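Unit 4: Surface Wear of Sheet Metal Containers

Wear on the floor of a metal bin is usually abrasive. Hard particles caught between load and floor cut fine grooves, and the coating fails first along ridges and weld lines. Adhesive wear is less common and needs higher contact pressure.

For the Drorness exercise, assume a uniform load of 400 N spread over four contact pads. Use the Archard relation: worn volume equals the wear coefficient times load times sliding distance, divided by hardness. Keep units consistent.
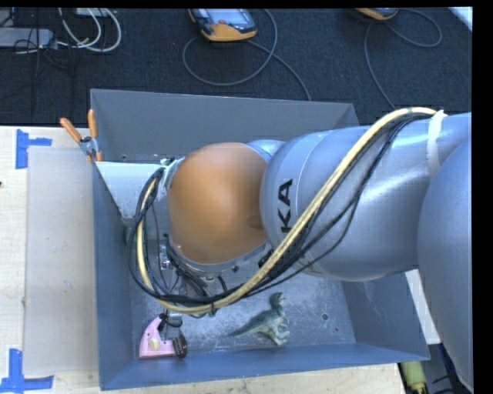 Page last changed: June, C. Negri

Scuffing on a floor panel does not by itself indicate loss of thickness. Measure at nine points on a grid, corners included, and report the minimum as well as the mean. Sloped walls are measured separately. Readings on painted areas include the paint unless the gauge is set to echo-to-echo mode.

Problem 4 uses the Kettler data table. Show the conversion from worn volume to depth. Read the section on coatings before the next lab.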